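The Shirt Pile, Part Two

September 2023

I had promised myself I would get through the folding before writing anything else here. You can guess how that went. 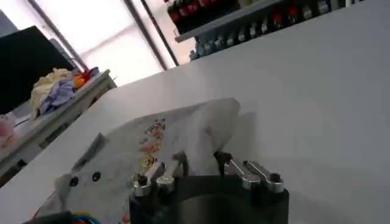
My sister thinks folding is a waste of a life and that anything with a cartoon on it should go straight from the basket to the drawer in a ball, since the person wearing it is going to roll in the yard by noon. She has held this position for years and her kids look fine. Mine look fine too, which is annoying, considering the hours I have put in.

Still, I fold. I come from folding people. My mother ironed dish towels, and I once saw my grandmother fold a plastic bag into a triangle and put it in a drawer with other triangles. I have relaxed the family standards a great deal – there is no ironing in this house unless somebody is getting married – but I can't do the ball.

White things are the worst of it. A dark T-shirt will forgive you. A white one with a few bright little figures on it shows every crease, and the print always wants to end up half on one side of the fold and half on the other, so that you open the drawer and some small smiling face is looking at you with one eye. I have tried folding with the print inside. Then nobody can find the shirt they want and the whole drawer gets dug up, and I'm back where I started, plus socks.

What I do now is spread the thing out on a big table. For years I folded on the bed, standing up, bent over like someone looking for a contact lens, and I blamed my back on the car. Then we got the Kristiansen table secondhand from a man in Stornton who wanted 90 dollars for it and helped carry it as far as his own front step. It's too large for the room. It is wonderful. You put the cloth down flat, get the wrinkles out with the side of your hand, fold the sides in, fold it up from the bottom, and if you're in the mood you can be done with a basket in 10 minutes.

I am not often in the mood. The cloth goes down in a heap and I go and make coffee.

A reader asked last time about the Ridora folding board, the plastic kind with hinges. I had one. It makes every shirt the same size, very neatly, and the size is 2 inches wider than my drawers. It lives behind the dryer now. If anyone near Stornton would like it, it's yours, and I'll throw in a Liveo drawer divider that doesn't fit anything either.

Part three will be fitted sheets, once I've learned how to do them. Don't wait up.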